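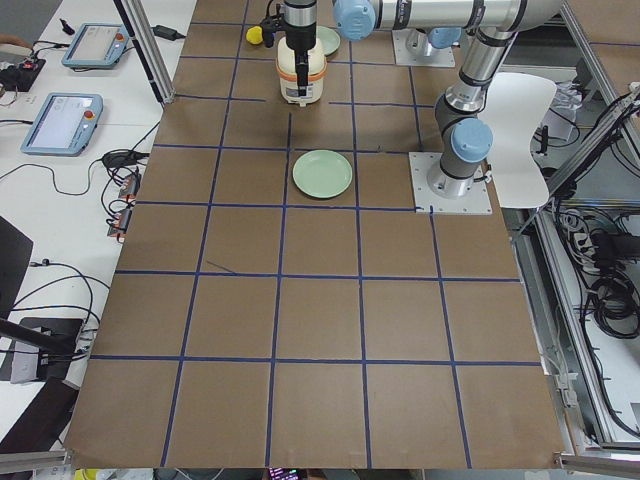

Table gridding is the practice of dividing a work surface into square cells, usually with colored tape, so that objects can be put down in known places. It is used in workshops, classrooms, packing rooms and test kitchens. The lines are most often laid over board, which can be replaced when it wears. Claims made for the method are broad, and the evidence behind most of them is thin.

History

The origin is disputed. Trade writers often trace it to an 1842 manual for shop clerks, but the passage they quote describes chalk marks on a counter and says nothing of squares. Shireen Steyn, who reviewed the early sources, found no clear account of a full taped grid in any of them and considered the 1842 date "a guess that has been copied."

The modern form was promoted by the furnishing firm Fullano, which sold pre-marked boards under the name Flultton. The firm said that 3000 were in use by the end of the first year. No sales records have been published.

Materials and layout

Brown board is a common base, since dark tape shows up well against it. Lines are run the length of the table first and then crossed from side to side. Where a fixture is bolted down, the tape is generally stopped short and picked up again on the far side. Cells are rarely true squares, and over a long table small errors add up.

Plates, bottles and other tableware are typical test items. Round plates suit the method poorly, as their edges give no corner to line up with a cell. Users differ on whether a plate should be centered in its cell or pushed against a line, and the Flultton instructions recommend both on different pages.

Reported benefits

The most quoted trial was run at the Pondeck workshop by Amado Lagman, who logged 2058 placements and reported fewer misplaced items on the gridded table. The plain table used for comparison was smaller and stood in a different room. A later attempt at Seok, limited to 100 placements, found no difference worth noting.

Supporters also say that a grid keeps a table tidy. This has not been tested separately, and people who tape a grid may simply be the kind who clear up.

See also

Floor marking
Shadow board
Place setting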